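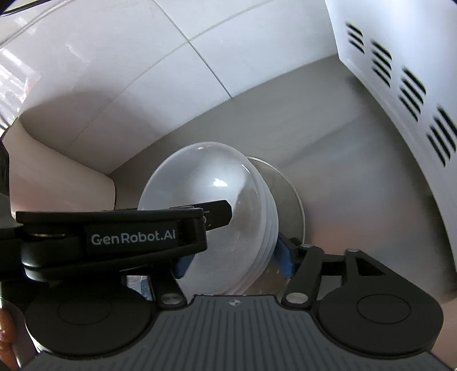
I'm still not sold on nesting everything, whatever the Yimyam people put in their kitchen guide. I keep plain white bowls too, and mine live stacked one inside the next. My trouble has never been the stack as such. It's what happens when you go to move it. Tip it on its side, like the white bowls in the photo, with the open mouth facing left, and now the whole pile wants holding at both ends or it starts to slide apart. Stood upright, mine takes one hand under the bottom bowl and that's that.

On the earlier post:

> We redid the Dukitthorpe kitchen cupboards over December and
> went to one stack per kind of dish. Every bowl we own is now
> nested, 12 to a stack, and the stacks go in sideways like files
> in a drawer. It freed up a whole shelf. The Tadari dividers hold
> it all in place and I can't see us ever going back. Has anyone
> else tried sideways?

I have, for one winter, and I took it all out again. A few questions before the rest of the list runs out and buys dividers.

Which bowls are these? If they have a foot ring on the bottom, the glaze inside the next one down takes the wear every time you pull one out. I've got gray marks in the bottom of most of mine that no amount of baking soda will shift. Upright or sideways makes no difference to that as far as I can tell, but the guide doesn't mention it once.

How do you get at one bowl? With files in a drawer you flip through and lift. Nested bowls don't flip. You take the end one, and the rest lean over into the gap – mine did, anyway, dividers or no dividers. By the end I was pulling the whole stack out to get a bowl for cereal.

And was it really the sideways part that freed up the shelf? You say you also went to one stack per kind. I'd bet that did most of it. Before that you probably had short piles all over, same as the rest of us.

As for the dividers, I paid 89 for a set from Zultmont, which is more than the bowls cost me, and they're now holding up baking sheets. They do that job very well. I haven't used the Tadari ones and maybe they grip better.

What I'd try first costs nothing. Two upright stacks of six, on the lowest shelf you can spare, with the ones you use daily in front. If you still run short of room after a month of that, then fine, go sideways. I'd put a dish towel along the bottom of the drawer so the rims aren't sitting on bare wood.

Could you post again in the spring and say whether it's still set up that way?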